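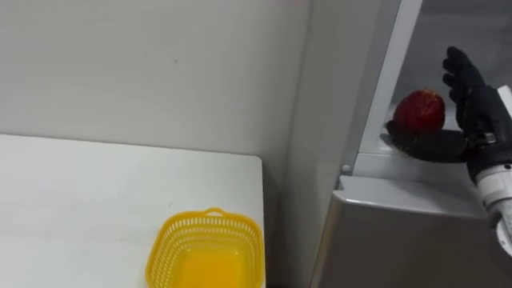 A red apple held inside a grey refrigerator, with an empty yellow basket on the table.

Grorkstead Community Help
Games and Subscriptions
Posted Sep 29, 2026

Monthly title claimed but shown as "Purchase" on a second console

Simões
I would be grateful for guidance on a licensing matter. Our household maintains two consoles under one family group. At the start of September I claimed the racing title Kekar through the monthly member offer, using the main console in the living room. The claim was accepted and a confirmation message was received with order number 446.

On the second console the store page continues to display the full price, although I am signed in with the same account. The title does appear in my library, but with a lock symbol beside it. I have restarted the console and have signed out and in again. The download on the main console reached 53 percent before I paused it, and I do not wish to remove it unless this is required. Must the download be completed before the license is recognized elsewhere?

Zatier
The download does not need to be completed. The license is attached to the account at the time of the claim, and the state of the installation has no bearing on it.

The lock symbol ordinarily indicates that the console has not refreshed its list of licenses. Please proceed as follows on the second console:

Open Settings, then Account, then Licenses.
Select Restore and wait for the message that the process has ended.
Close the store fully and open it again from the library.

Please also confirm that the store region is the same on both consoles. A claim made in one region is not shown in another, and the store page will then display the ordinary price. Members should not select Purchase while the matter is open — refunds for titles already claimed are handled separately and may take some time.

Kekar_Owner
Same thing with me last month. Restore did nothing the first time, worked the second. Check the region too.

Simões
Thank you both. The region on the second console was indeed set differently. After correcting it and running Restore, the price is no longer displayed and the lock symbol has been removed. The paused download was not affected.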